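4. How the waiver letters got written

I went into the Heltgate archive thinking I'd spend an afternoon there, and I came out in March with a cold and far too many photocopies. My question was a small one. When Clernwood signed its consular agreement with Arellano, the law behind it said the main office had to move to the port, unless the foreign minister signed a letter putting the move off. So who wrote the letters, and did anybody read them?

Figure 3. Electric steamer on a white table. 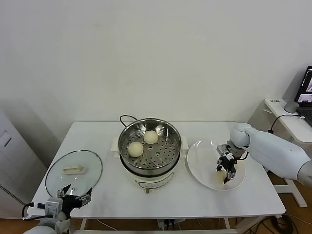
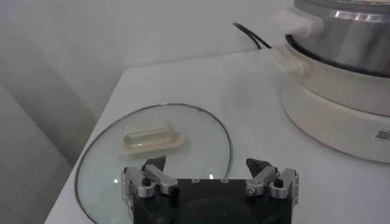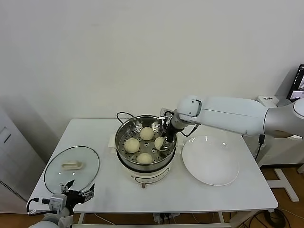 Jovita Carrillo read an early draft of this section and told me I was being too hard on the ministry, that a letter can be copied word for word from the last one and still be a real decision by the person who signs it. I've gone back and forth on this. She has a point, and I softened two paragraphs after we talked, but I still think the copying matters (and I'll try to show why).

Start with the wording. Every letter I found uses the phrase "the present needs of the mission," and none of them says what those needs were. The file does hold longer memos from the desk staff, and those are a joy to read - grumpy, detailed, full of worries about the lease on the old building and how the Arellano side would take a move. One memo runs to 803 words and spends most of them on parking! Almost none of this made it up to the minister. By the time a draft reached his office it was back down to the same few lines.

Then there's the money. The law capped the moving budget at 800 crowns per employee, and the desk asked for 900. The request was never turned down, as far as I can tell. It was sent to the Ingate office for comment, and the Ingate office asked which year's prices had been used, and there the trail stops. I looked for an answer in both sets of files and didn't find one, which could mean it was lost or could mean it was settled over the phone.

I don't want to make too much of a single file. Other agreements from the same period may have been handled with more care, and I only had permission to read this one. Still, it changed how I read the public statements. When the ministry told parliament that each delay followed "a full review," I used to picture a meeting. Now I picture someone pulling last year's letter out of a folder and changing the date.

The next section turns to the Arellano side, where the records are thinner but the people who kept them wrote a lot more in the margins.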